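Laborbuch Faltzelle, November
Eintrag: Beschaffungsplanung nächstes Halbjahr

Stand Budget: Für Verbrauchs- und Kleinmaterial sind noch 495 Euro offen, alles darüber läuft über den Investitionsantrag. Der Antrag geht an Ifeoma Edet, sie führt die Liste für beide Zellen.

Greiferfinger: Die Finger von Pikov sind an den Kanten abgenutzt, bei dickem Denim rutschen sie an der zweiten Lage. Ersatz im 6er-Satz bestellen, Silikonauflage separat. Alternativangebot von Lawal liegt vor, Lieferzeit kürzer, aber anderer Flansch – Adapterplatte müsste gefräst werden. Vorerst Pikov.

Kamera: Die jetzige Optik reicht für Hemden und Handtücher. Bei gerafftem Bund liefert die Kantenerkennung zu viele Kandidaten, der Saum dagegen wird sauber gefunden. Leihgerät von Mestari anfragen, Testdauer bis zu 50 Stunden. Kauf erst nach dem Test in den Antrag.

Beleuchtung: Diffusor nachrüsten. Auf der weißen Platte liegen weiche Schatten, die die Segmentierung am unteren Rand der Wäsche stören. Zwei Flächenleuchten von Clirkari, dimmbar, flackerfrei. Preis noch offen, Angebot nachfassen.

Kabelführung: Schleppkette kurz, passende Halter, 100 Kabelbinder. Aus Kleinmaterial.

Testtextilien: Bisherige Jeans haben fast alle festen Bund. Für die nächste Reihe mehr Modelle mit Gummizug beschaffen, verschiedene Waschungen, gern gebraucht. Neuware ist zu steif und verfälscht die Faltkräfte. Maße beim Eingang ins Textilblatt eintragen, auch die Bundbreite ungedehnt.

Zurückgestellt: zweiter Arm. Ohne belastbare Taktzeiten mit den neuen Fingern lässt sich der nicht begründen. Wartungsvertrag dann gleich mit anfragen, der fehlte beim letzten Mal in der Kalkulation.

Offen:
– Flanschzeichnung von Lawal für die Akte
– Kostenstelle für Leihgeräte klären
– Textilblatt um Spalte Bundart ergänzen
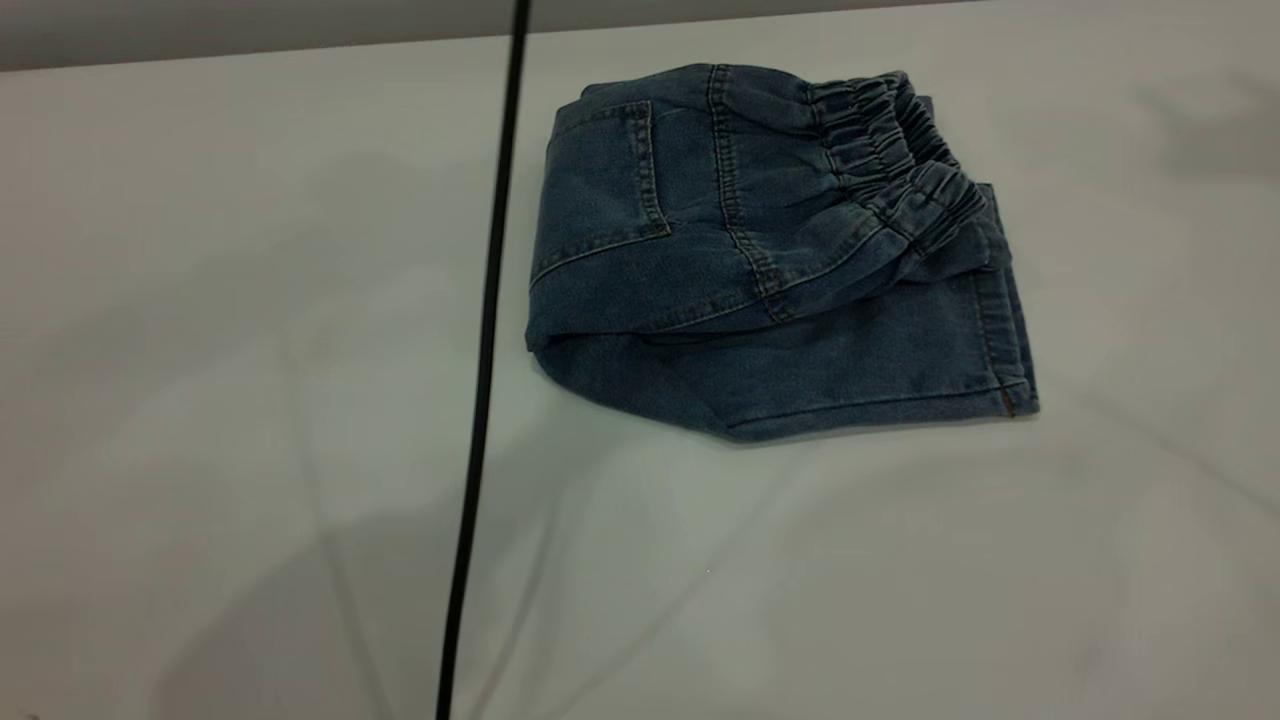 Jeans mit gerafftem Gummibund, gefaltet; Gesäßtasche mit heller Doppelnaht.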